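零碎小玩意儿收纳 一条一条慢慢发

1
终于把家里的“杂物五斗柜”攻下来了！！就是那种每家都有的柜子，拉开是发条、瓶盖、积木、扭蛋壳、半截蜡笔、一把谁也认不出开哪扇门的钥匙。我拖了整整一个冬天，五月第一个不下雨的下午，把抽屉全部抽出来倒在床单上，坐下去就没再站起来，晚饭是端着碗蹲在旁边吃的。

2
先说我是什么人：我是那种看见小东西就走不动路的人。路边摊的玻璃珠、文具店结账台旁边那一筐橡皮、别人家孩子玩腻了的塑料小人，我全都喜欢。所以这串帖子不会劝大家“断舍离”，要扔东西的朋友请划走哈哈哈。我想聊的是怎么把它们留下来，还能找得到。

3
开工之前数了一遍（对，真的一个一个数的，数到后来我嘴里都在念经）：647件。我妈在电话里听到这个数沉默了一会儿，然后问我有没有看见她那个顶针。看见了！在第三个抽屉，套在一支口红盖上面。

4
第一轮分法我走了弯路。我按材质分，塑料一堆、玻璃一堆、木头一堆、金属一堆，听起来特别专业对吧。结果塑料那堆高得像座小山，玻璃那堆可怜巴巴的几颗，而且大部分东西是混着来的，透明壳子里面塞纸片的算什么？带磁铁的塑料水果算什么？分到一半我推倒重来。

5
第二轮按颜色。好看是真好看，床单上铺开一条彩虹的时候我激动得给三个群都发了。但是第二天早上我要找一个滚珠，我根本不记得它是什么颜色。颜色分法适合摆出来看的，不适合要拿来用的，记下了。

6
第三轮，也就是现在这一版：按“它会怎么动”来分。会滚的、站得住的、软塌塌的、带绳带链的、扁的。说出来有点好笑，可是手感完全对了！我伸手进盒子的时候，脑子里想的本来就是“那个圆的”“那个能立起来的”，很少会想“那个聚丙烯的”。

7
这个思路其实是Aoife Mac Suibhne启发我的，她开手工课，教室里的材料盒贴的标签全是动词：滚、叠、夹、串。我第一次去的时候站在架子前面看了半天，觉得太聪明了。她说小朋友不识字也没关系，画一个箭头就懂。

8
接下来是盒子！我可以讲一晚上的盒子！我以前全用透明塑料盒，Hakent那种带扣的，便宜，叠得高，缺点是用不到两年就发雾，扣子也会断。纸盒更不用说，装过一次玻璃珠，底就塌了，珠子滚了一走廊，我楼下邻居到现在见我还会笑。

9
然后我迷上了铁皮盒。就是那种灰灰的、四面往外斜、敞口的铁皮浅箱，工具间、仓库里常见，一点装饰都没有。我第一次在旧货店Ó Ceallaigh看到一只，抱起来就没放下。店里的灯不太行，我举着它走到门口对着天光看了好久，老板都过来问我是不是要找瑕疵砍价，我说没有没有，我在欣赏！ 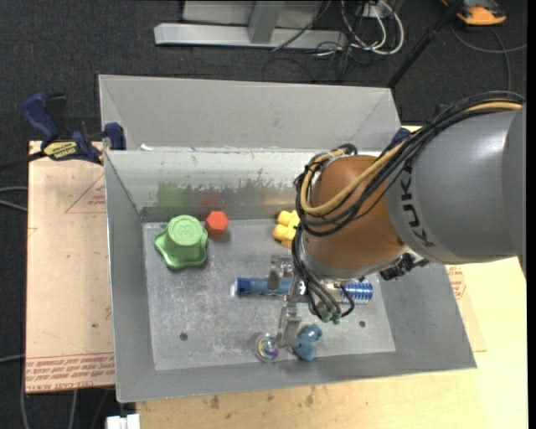
10
我挑铁皮箱最看重的是底面，因为东西是躺在底面上的，底一花，什么都显得热闹，底一素，每件小东西都会跳出来。新箱子太亮，反光反得眼睛疼；用旧了的就刚刚好，像这只，底上全是划痕、蹭痕，还有一团一团云雾似的印子，银灰色反而变得很耐看。浅绿色那个带波浪边的塑料件往左上角一立，旁边挨着一小块橙红色的六角块，两个颜色一下子就亮了。靠前面那颗透明圆球我最喜欢，里面紫的黄的绿的蓝的绕在一起，右边还站着一个蓝绿色的圆头小人儿！还有后面的内壁，下半截光一点，把绿的红的黄的都糊糊地映出来，等于每个颜色白送你一份。

11
说到圆球，跟大家请教一个我研究了很久的问题：球到底怎么收？我的结论是浅箱加一块布。球在硬底上会一直跑，你关抽屉它跑，你开抽屉它又跑，声音听得人心慌。垫一块旧法兰绒（我剪了一件穿不下的睡衣），马上安静。布不用铺满，铺一半就行，球自己会待在布上。

12
斜壁也是真的好用。直上直下的盒子，捡角落里的小东西要用指甲抠，斜的就不会，手掌贴着壁往下一滑，东西就拢到手里了。我现在捡小珠子全靠这一招，特别解压，有时候没事也去滑两下。

13
有人在评论里问铁皮箱底上有洞怎么办，漏不漏。看洞多大、你装什么。我家有一只底上带圆洞的，装积木、小人偶完全没问题，装米粒珠就是灾难。我的做法是里面贴一块圆形的毛毡，比洞大一圈，双面胶就能粘住。别从外面贴，从外面贴一推一拉就蹭掉了，我试过，毛毡现在大概在柜子底下某个地方生活。

14
边缘也请务必摸一摸（轻轻地！）。铁皮薄，切口有时候会拉手。我用细砂纸顺着边走一遍，再拿干布擦，最后抹一点点蜡。家里有小孩的可以沿着边包一圈布胶带，灰色的包上去很顺眼，我包了一圈红的，也好看，像给箱子穿了条滚边。

15
第二次大丰收在Prundotow市集。我本来是去买番茄苗的，番茄苗一棵没买，带回来四只箱子，一路上叮叮当当，公交车上一个小男孩问我是不是打鼓的。我说是。

16
价钱也说一下，因为总有人私信问。旧箱子要看摊主心情，有时候几块钱就给你。我唯一花得比较狠的是放箱子的架子，Grata的三层铁架，179块，犹豫了好几天，装好之后觉得早该买。层板可以调高矮，浅箱一层能并排放两只，拉出来像小抽屉。

17
分完之后的数字很有意思！会滚的和站得住的两类加起来是356件，超过一半。原来我喜欢的一直是这两种东西，要么圆滚滚要么傻站着。扁的最少，扁的里面还有一大半是我爸的游戏币。

18
关于标签：先别急着打印！我第一批标签打得漂漂亮亮，过塑，裁圆角，过了一周有三张要重做。现在我用美纹纸胶带，拿笔写，改主意了就撕。等整整一个月都没有改过，再考虑做正式的。我自己到现在也没做正式的，胶带看习惯了，挺可爱的。

19
“不知道是什么”也要有一只箱子。这一条我觉得特别重要！以前我遇到不认识的零件就会卡住，捏在手里想半天，整个下午就没了。现在统统先进“不知道”。里面有一个带三个齿的白色小片片，一个像扣子但是没有孔的东西，还有一根弹簧，特别有弹性，不像是从笔里掉出来的。看看评论区有没有神人。

20
更新：神人出现了！白色小片片是窗帘轨道里的滑扣！我跑去看我家窗帘，果然少了一个，那一截耷拉了好久，我一直以为是布的问题。装回去了，窗帘直了，我站在窗前看了五分钟。

21
再答几个问得多的。
清洗：塑料小玩意儿用温水加一滴洗洁精，泡一会儿，用软毛牙刷刷缝。有纸贴或者印花的不要泡，湿布擦。玻璃球擦完对着灯转一转，灰都在背面。
铁皮箱千万别泡水！湿布擦完马上拿干布擦，折角的地方最容易藏水，我会放在窗台上敞着晾一下午。
生锈：小锈点用橡皮擦试试，那种磨砂的硬橡皮，我擦掉过好几块，效果惊人。

22
有小朋友的家庭问能不能一起玩分类。太可以了！我外甥女来的那天，我把八样东西放进一只箱子，让她自己想一个规矩分成两堆。她想了很久，分成“会做朋友的”和“要自己待着的”。玻璃球在第二堆，她说它里面已经很热闹了。我听完把她的分法原样写在胶带上，那只箱子就一直没动过。
（很小的宝宝在旁边的话，球和珠子先收高处，这个别偷懒。）

23
还有一个小发现：箱子不要装满。铺一层最好，最多叠一层半。一旦看不到底，我就开始往里乱扔了，屡试不爽。露出一点底，手就会自动变得规矩，会找个空位把东西放下来。所以宁可多要一只箱子（对，这是我给自己买箱子找的理由，但它也是真的）。

24
放的位置也换过。最开始铁架靠着暖气，冬天一摸箱子烫手，里面一块软橡皮化在角上，抠了半天。现在挪到书桌左手边，背光，坐着伸手就够到中间那层。最常拿的是“站得住的”，就放中间；“不知道”放最上面，踮脚才够得着，这样我只有真的很闲的时候才会去研究它。

25
Aoife昨天晚上来看了成果，在架子前面蹲了好久，拉开一只推回去，又拉开一只。她最后跟我换了东西：我给她一把彩色木夹子，她给我一颗带亮片的弹力球，往地上一扔能蹦到门框那么高！已经进“会滚的”了，正躺在法兰绒上面。

26
下一个目标是厨房那个抽屉，就是装橡皮筋、密封夹、外卖酱包的那个。昨晚拉开看了一眼，又关上了。想看的扣1，有同款抽屉的也请晒出来，越乱越好，我想看！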